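## Notes from the Netdale Repair Evenings

September has crept up on us again, and with it the start of another season in the hall on Mikport Road. If you have been meaning to bring in that lamp or that wobbly stool since spring, please do come along! We open the doors at 5 and the kettle goes on at the same time, and there is always a seat by the window for anyone who would just like to sit and chat while their toaster is looked over.

Last season we saw 142 items come across the tables, which is a lovely number for a town our size. Lamps were the favorite by a mile, followed by vacuum cleaners (nearly always a hairball, I'm afraid, so do have a peek at the brush before you carry the whole thing up the steps) and then a steady stream of zippers, hems and jacket pockets. The sewing table was so busy in the winter that we have added a second machine, a sturdy old green one that came to us from Jorkham and sews through denim like butter.

The question we hear most is about cords, so let me say a little on that. A cord usually gives out at one of its two ends, where it bends each time you pull it from the wall or wind it around the handle. Let it fall in a nice wide curve when you put the iron or the mixer away, and tie it with something soft. Please don't wrap it tight around a hot iron, however tempting it is when you're rushing to get out the door. And if you see bare wire or smell anything scorched, unplug it, leave it unplugged, and bring it to us as it is.
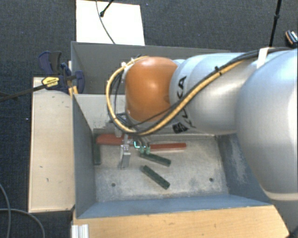
*Yellow hose and black cables on a KUKA arm, with a wide loop around the orange wrist.*

Now for a few bits of housekeeping. We ask for no more than four things per household on any one evening, so that everybody gets a turn before we pack up. Bring the charger or the loose screws along too, even if they live in a jam jar with forty others, and empty the crumbs out of toasters at home if you can. We still can't take microwaves or anything with a gas fitting.

There is also a bread-and-soup supper planned for the last evening of the month. The Lūse bakery has kindly promised 14 loaves, rye and white, and we would be so glad of a pot or two of soup to go with them. A note on the board by the coat hooks will let us know what you're bringing, and do write down if there's meat in it.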